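Tips for the home
Posted 2018-09-21 by Solange Bouchard

Keeping cut flowers fresh on the table

In my family we always have flowers on the table, also in the room where we work. After many years I learned some small things, and I share them with you.

1. Cut the stems again
When you bring the flowers home, cut 2 cm from each stem, on an angle. Use a sharp knife. Old scissors will crush the stem and the water cannot go up.

2. Take off the low leaves
No leaf should stay under the water. It makes a bad smell and the water turns cloudy. Change the water every second day.

3. Choose one strong colour
A sunflower is heavy and everybody looks at it first, so I put it to one side and let the white flowers go up on the other side with some green. A plain beige cloth is good under it. Put the bouquet at the back of the table, so there is still place in front for a glass and for your hands. 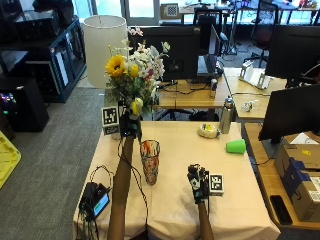

4. Keep it away from the heater
In February my neighbour Gaétan Lemieux lost a whole bouquet in one night beside his heater. Mine was in the cool hallway and stayed nice for nine days more.

5. If the cloth gets a pollen stain
Do not rub it with water. Lift the powder with sticky tape, then shake the cloth outside. Wash it cold after.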